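Fauteuil gris clair : retapisser ou housser ? (et le tissu acheté au mètre)
Forum Intérieur > Sièges et tissus > Réfection 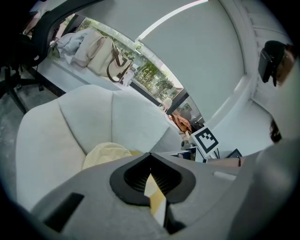

ilze_g
Retapisser, sans hésiter. Une housse sur un dossier avec des coutures ça poche toujours, tu vas passer ta vie à la remettre en place. Par contre regarde d'abord ce que tu as dessous avant d'acheter le moindre mètre de tissu.

Gloria.Arruda
Bonjour à tous, je complète mon premier message, parti trop vite. Fauteuil tissu gris clair, dossier rembourré avec deux coutures, accoudoirs bien ronds. Acheté d'occasion en août. La structure ne bouge pas, ressorts ok je crois, mais la mousse d'assise est morte, on sent la traverse quand on s'assoit. Et le gris, au bout de quelques mois avec deux enfants, j'en peux plus.
Budget serré. J'ai une machine à coudre familiale, je sais faire des rideaux, des coussins à passepoil, c'est tout. Jamais touché à une agrafeuse de tapissier.
Trois questions en vrac :
- combien de tissu
- est-ce que ma machine passe sur du tissu d'ameublement
- par quoi on commence
Merci d'avance

inho75
Par démonter le dessous. Toile noire en général, agrafée. Tu la retires, tu regardes, tu fais des photos à CHAQUE étape. Moi la première fois j'ai rien photographié et j'ai mis une soirée à comprendre dans quel sens repliait l'accoudoir.

Pour le métrage, on peut pas te dire comme ça. Mesure chaque panneau dans sa plus grande largeur et sa plus grande hauteur, ajoute de quoi tirer et agrafer (8 cm de chaque côté, je prends toujours ça), dessine tout sur un papier quadrillé en laize de 140 et tu verras. Attention au sens du tissu si velours ou motif, ça mange énormément.

valter.v
Pas d'accord avec Ilze. Pour quelqu'un qui débute, un accoudoir rond c'est le pire truc à retapisser. La courbe devant, si tu tires mal, tu as des plis en étoile et ils partent plus. Une housse bien coupée, ajustée, avec des liens dessous, c'est très correct. Et lavable, avec des enfants c'est quand même pas rien.
J'en ai fait une pour ma mère, elle l'a depuis des années.

ilze_g
Lavable oui, et qui rétrécit au premier lavage si on a pas décati le tissu avant. Vu combien de fois ici.
Et les plis en étoile ça se rattrape, on désagrafe, on recommence. C'est long, c'est pas difficile.

valter.v
"on désagrafe on recommence", avec quoi comme doigts ?? Il y a des agrafes tous les centimètres là dedans

ilze_g
Un pied de biche et un maillet. Les doigts n'ont rien à faire là.

Albertina A.
Bonsoir, je passe en vitesse. Avant le débat housse/pas housse : la mousse. C'est ça qui rend le siège inconfortable, le tissu n'y changera rien. Pour une assise il faut du dense, haute résilience, pas la mousse à matelas de camping qu'on trouve en rouleau. Pour un dossier plus souple. Et de la ouate par dessus, toujours, sinon les angles de la mousse se voient au travers et le tissu s'use dessus.

Pour la machine : la mienne est une familiale de base, elle passe deux épaisseurs de tissu d'ameublement sans souci, trois ça râle, quatre avec passepoil c'est à la main au volant. Aiguille de 100 ou 110, fil polyester solide, point long (3,5 ou 4). Pas de fil coton, il casse.

Gloria.Arruda
Merci !! Je lis tout. J'ai retiré la toile du dessous cet aprem (enfin la moitié, les enfants sont rentrés). Sangles élastiques croisées, une détendue sur le côté gauche. Il y a aussi des ressorts plats en zigzag sous le dossier. C'est normal le mélange ?

inho75
Oui courant. La sangle détendue tu la changes, et tant que tu y es tu les changes toutes, ça se vend au mètre et c'est rien comme boulot. Tends bien, mais pas comme une brute non plus, sinon tu arraches l'agrafe du bois.
C'est peut etre bien ta sangle qui fait sentir la traverse d'ailleurs, pas que la mousse.

Albertina A.
Les deux sans doute. Une mousse fatiguée sur une sangle molle, forcément.

Gloria.Arruda
Question tissu maintenant. J'ai repéré un chiné vert chez Stiltavar, le modèle Drirkska, en 140 de large. La vendeuse dit "siège intensif". Quelqu'un connaît ? Elle parlait de tours Martindale, j'ai hoché la tête comme si je savais.

valter.v
Martindale = test de frottement, plus le chiffre est haut plus ça tient. Pour un fauteuil de tous les jours avec enfants prends au moins 25 000, au dessus de 40 000 t'es tranquille. Demande la fiche, ils doivent l'avoir.
Drirkska jamais cousu mais j'ai touché l'échantillon. Un peu raide. Pour une housse bof, pour agrafer très bien. (voila ilze, je suis de bonne foi)

ilze_g
Noté et encadré.
J'ai fait deux chaises avec. S'effiloche à la coupe, passe un zigzag ou une surjeteuse avant toute chose sinon tu perds un centimètre rien qu'en le manipulant. Sinon tient bien, se détache à l'eau savonneuse. Le vert vire un peu bleu le soir sous une lampe froide, demande un échantillon et laisse le traîner chez toi une semaine.

Gloria.Arruda
Ah le bleu ça m'embête. Je vais demander l'échantillon.
Et les prix d'un pro, pour comparer ? J'en ai appelé un, il veut voir le fauteuil avant, normal.

Albertina A.
Fais le venir ou envoie lui des mesures, un devis ça n'engage à rien. Mais sur un fauteuil d'occasion le travail coûtera souvent plus que le fauteuil, faut y tenir.

inho75
Ou cours collectif. Il y en a dans pas mal de villes, on vient avec son siège, on repart avec. Tu as les outils sur place, et surtout quelqu'un qui te dit stop quand tu tires de travers. J'ai appris comme ça, 17 séances pour un crapaud, bon j'étais lent et je discutais.

valter.v
17 séances !!! j'aurais fait 17 housses

inho75
et elles pocheraient toutes

Gloria.Arruda
Vous me faites rire. Bon, pas de cours près de chez moi, j'ai regardé, donc ce sera toute seule. Je penche pour retapisser. Valter pardon.
Du coup l'ordre de remontage ? J'ai lu tout et son contraire.

ilze_g
L'inverse du démontage, d'où les photos. En général sur ce genre de fauteuil :
assise d'abord
intérieur des accoudoirs
intérieur du dossier
puis extérieur des accoudoirs
extérieur du dossier en dernier
et la toile dessous quand tout est fini et que tu es contente.

Garde les anciens morceaux de tissu, marque les au feutre au dos (AG int, AD int, DOS, etc., et une flèche vers le haut). C'est tes patrons. Découds les coutures proprement au découd-vite, ne coupe pas dedans.

Albertina A.
Et repasse les avant de t'en servir de patron, du tissu resté tendu des années c'est déformé. J'ajoute toujours un peu de marge sur les courbes. On recoupe après, on rallonge pas.

valter.v
Pour les accoudoirs ronds, puisque tu y vas : fixe d'abord en provisoire, quatre points, milieu haut, milieu bas, les deux côtés. Ensuite tu pars du milieu vers les bords en répartissant l'ampleur en tout petits plis réguliers. Crante le tissu dans la partie cachée, jamais trop près. Et ne plante aucune agrafe à fond avant d'avoir regardé l'ensemble de loin.
Les deux coutures du dossier, fais les à plat à la machine avant de poser, avec la ouate prise dessous, ça garde le relief.

ilze_g
Alors là d'accord sur tout, sauf la ouate prise dessous. Avec une machine familiale ça fait trop épais, elle va sauter des points. Moi je couds tissu seul puis je tire une ficelle au travers du rembourrage pour creuser.

valter.v
Ça dépend de la ouate. Une fine en 100 g passe très bien.

ilze_g
Sur ta machine peut être.

Gloria.Arruda
Je ferai un essai sur une chute, les deux façons, et je vous dis.
L'agrafeuse : manuelle, électrique ? J'en ai une manuelle de bricolage, pour les affiches...

inho75
Oublie celle des affiches. Électrique premier prix ça suffit pour un fauteuil, ou la pneumatique si quelqu'un t'en prête une avec le compresseur. Agrafes fines, pas trop longues, 8 mm pour le tissu, plus long pour les sangles. J'ai compté par curiosité en démontant mon canapé, 2 776 agrafes. Je les ai encore dans un bocal. Ma femme trouve ça bizarre.

Albertina A.
Elle a raison.
Gloria, mets des lunettes quand tu enlèves les agrafes, vraiment. Et un drap par terre, sinon tu en retrouves dans les pieds des petits pendant un mois.

Gloria.Arruda
Drap, lunettes, ok. Commande de mousse passée ce soir, échantillon vert demandé, j'ai pris aussi le terracotta au cas ou. La sangle je la trouve au magasin du coin.
Je reviens quand la mousse est là. Si quelqu'un a une astuce pour couper la mousse droit je prends

inho75
Couteau électrique à rôti. Ligne tracée dessus ET dessous, lame bien verticale, sans appuyer.

valter.v
Ou tu la commandes découpée aux mesures, c'est presque le même prix

Gloria.Arruda
Trop tard, elle est partie en plaque. Je demande le couteau à ma belle-mère.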